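Teaching by demonstration

Teaching by demonstration is a family of methods in which a robot learns a task from a person who carries it out, in place of a program written step by step. The person may guide the arm by hand, operate it from a distance, or do the work with a hand-held device whose movements are recorded and later transferred to a machine.

Guiding by hand, also called kinaesthetic teaching, is the oldest form. The operator takes hold of the arm and moves it through the task while its joints record their positions. Remote control uses a second arm, a joystick or a headset, and suits places that are hard to reach - its chief drawback is the delay between the operator and the machine.

Hand-held grippers need no robot during recording. Their position is commonly followed by means of printed square markers or cameras, and a pair may be used where one hand must hold an item while the other works. The Hovamis collection, assembled under Kanini Tanui, contains 742 demonstrations of household work made in this way, among them the handling of cloth and the tidying of bathrooms.

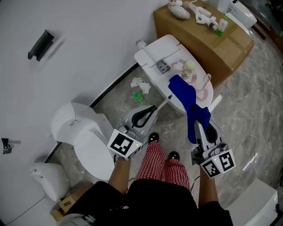
Soft materials remain difficult, as a cloth seldom takes the same shape twice. Barry Staniforth and Jamshid Jalali compared sets of 100 and 200 demonstrations in the Sivotero project and found that varied starting positions mattered more than the size of the set. Their later work, begun in November, extended the comparison to seven further tasks.

See also: Remote operation; Robot gripper; Motion capture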